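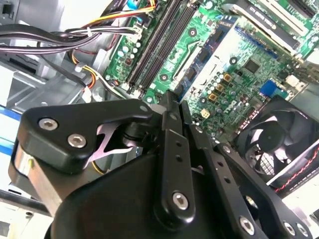

Pushpa Chauhan asked whether the memory test in section 2 has to be repeated after a module is moved to another slot. It does. Run it once per change and keep the log.

2.4 Testing memory with Brukodico

1. Shut down the computer and unplug the power cord.
2. Hold the power button for 17 seconds to drain any remaining charge.
3. Seat the module until both latches close.
4. Reconnect power and start from the Brukodico USB drive.
5. Select Memory > Full Pass. The pass limit is set to 2,000 by default. For a first check, change it to 2.
6. When the pass ends, press S to save the log.

Note: Error code 3257 in older logs is written as 3,257. Both refer to an address mismatch.

CAUTION: Do not remove the USB drive while a pass is running - the log will be lost and the test must be restarted.

If errors appear, test each module alone in the first slot. Replace any module that fails there. If every module passes alone, go to section 2.5, Slot Faults.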